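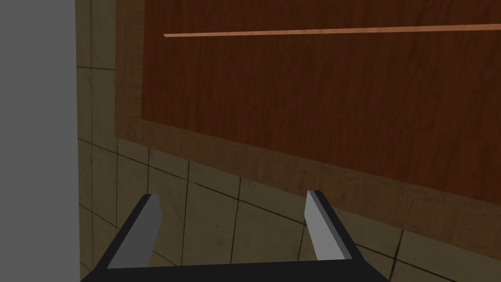

# Floko questions, answered (mostly by me)

I run the demo side of Floko, so if you've signed up to drive the robot through kitchen chores from your own desk, I'm the one reading your emails. A lot of them ask the same things, and I'd love it if you could get your answer at 11 at night without waiting for me to wake up. So, one page! I add to it whenever something new comes in. The last big tidy-up was in August.

## So what am I signing up to do?

You drive a robot arm with a hand controller, over the internet, in a simulated kitchen. You open a cabinet, or shut a drawer, or move a thing from one place to another, and Floko records what you did and what the gripper could see while you did it. Each recording is a demo. Once we have a pile of them for one chore, we train on the pile and see whether the arm can do the chore with no person on the other end.

Cabinets are what most new people start on. They look dull and they teach you nearly everything you need - lining up, coming in slowly, and pulling without dragging your wrist sideways.

## Do I need to know anything about robots?

No. A couple of our best drivers came from video games, and one of our smoothest is a retired piano tuner. If you can park a car in a tight spot without swearing, you'll be fine. (If you swear, you'll also be fine. There's no microphone.)

## What do I need on my desk?

- A computer that can play video in a browser without choking
- A wired internet connection if you can possibly manage one
- A Potar, which is the hand controller, and which we lend you
- A chair you like

The Potar plugs into a USB port and you hold it like a fat marker. Move it and the arm moves. Squeeze it and the fingers close. There's a pedal too, and the pedal is the part everyone forgets: foot down means the arm follows you, foot up means it stays put. Lift your foot whenever you want to scratch your nose or shift your elbow back to somewhere comfy.

## Why does the wall look so grubby?

Ha, I get this a lot. The kitchens come from a set called Plelby, and Plelby rooms get different surfaces each time they load. You might get olive-beige tile with dark smudges all over it and a cabinet with a faded, beat-up border, and then next time everything's white and shiny. We want the arm to cope with all sorts of kitchens, so please don't skip a room for being ugly. I've grown fond of the smudgy tile, to be truthful. It goes nicely with the reddish wood.

## I loaded in and all I can see is the gripper, some tile and half a cabinet. Is it broken?

Nope, that's the gripper view, and it's close up like that all the time. The black base sits along the bottom and the two fingers stick up from it with their light gray inner faces. You won't get the whole cabinet in there. If you feel lost, press the small button on the side of the Potar and you'll get the room view for as long as you hold it down.

I'd ask you to use the room view for getting your bearings and then let go of it. The arm will be learning from the gripper view alone, and if you steer by something it can't see, your demo makes sense to you and no sense to the arm. This one took me ages to believe, and then I watched a week's worth of my own cabinet demos go in the bin over it.

## Everything is tilted. Should I straighten it before I begin?

You can leave it. The arm starts from a slightly different pose each time, so the bottom edge of the cabinet may run downhill across your screen and the grout lines may lean. Fix the angle of the fingers on the way in, as part of the demo. We want the fixing on the recording! If you straighten up first and only then press record, the arm never gets to see how a person gets from crooked to lined up.

## How do I know what to grab?

Good question, and a hard one in some of the rooms. A fat round knob is easy. Then you get a front with a long thin pale strip running across dark wood, and from down below it could be a rail you can get your fingers around or it could be a gap between two panels. I can't always tell from a still either.

What I do:

1. Hold the room view and have a look from the side.
2. Still not sure? Bring the fingers up, open, and stop just short of the strip.
3. Move a little left and right. A rail shifts against the wood behind it. A gap stays put.
4. If it's a rail, close on it. If it's a gap, back off and try the edge of the door.

All that poking about is fine to leave in, as long as it's slow and you don't bang into anything.

## Should I start with the fingers open or closed?

Open, please, with nothing between them. Every chore begins that way. If you load in and the fingers are shut, squeeze once and let go and they'll spring apart.

And open them all the way. People get timid and go in with the fingers half shut, and then one fingertip catches the edge and shoves the door closed. Wide is forgiving.

## How fast should I go?

Slower than feels natural, but steady. The arm copies your pauses as well as your moves, so if you stop dead halfway there to sip your coffee, you've taught it to stop dead halfway there. Foot up doesn't save you on this one, because the recording keeps rolling while the arm's parked. If you need a real break, end the demo, drink the coffee and start a new one.

## I messed up. Do I throw it away?

Depends on how! If you missed the handle, noticed, backed up and got it on the next go, keep it. I love those. The arm is going to miss handles too and it needs to see somebody recover.

Throw it away if:

- you hit the wall or the cabinet hard enough that the screen edge flashed red
- your connection dropped and the arm jumped
- the cat got the Potar
- you did a different chore from the one in the title bar (it happens more than you'd think)

There's a trash button after every demo and you won't be told off for using it. We don't keep score on trashed demos.

## How many do you want from me?

A session is 24 demos, and most people do one session at a sitting. Please don't do more than three in a day. Your wrist will complain and the driving gets sloppy well before you notice it yourself.

For one chore we like to have around 1,000 good demos before we train, spread over lots of drivers. That's why you'll sometimes find a chore has vanished from your list - it filled up.

## Can I do all 24 the same way?

Please don't. Do them the way you'd do them if it was your own kitchen and you weren't thinking much. Sometimes come in from the left, sometimes from underneath. I'm not asking for tricks, and if an approach feels silly, skip it. But a whole session of identical pulls gives us very little that the first few didn't.

## There's a lag. Is it me or you?

Could be either. Wiggle the Potar and watch the little dot in the corner of the Floko window. Green dot and laggy fingers means it's our end, so drop me a note. Orange dot means your connection, and nine times out of ten it's somebody in the house streaming something. Red dot, stop driving and trash what you've got.

## Who looks at my demos?

Kieran Moriarty checks every new driver's first six by eye and writes you a few lines back. He's blunt, he's kind, and he's very hot on wrist angle. After that it's spot checks. The recordings sit on the machines at Ní Bhriain, where we have our office, and all they hold is the simulated room, the arm and what the Potar was doing. There's nothing in there of you or your house.

## Will I ever drive the real arm?

If you want to! We have one on a bench at Ní Bhriain, and drivers who've finished a few sessions can book a slot with it. You show it things by hand there: you take hold of it above the gripper and walk it through the move, with the motors gone soft so it follows you. It feels strange the first time, sort of like leading a sleepy horse. Everyone comes out grinning.

Slots are Saturday mornings only. Wear shoes that cover your toes, and tie back long hair.

## Do I get to see what the arm learned?

Yes, and you should, it's great fun. When a chore finishes training, everyone who drove for it gets a link to the clips, flops included. My favorite so far is a run where it lined up beautifully on a cabinet, closed its fingers on thin air, and then pulled open an imaginary door with total confidence. We needed more demos with that style of handle. We went and got them.

## My question isn't on here

Hit the envelope in the top corner of the Floko window and it comes to me. Tell me which chore you were on and which room, and paste in the demo number if you have it. I'm usually quick in the mornings and hopeless after dinner.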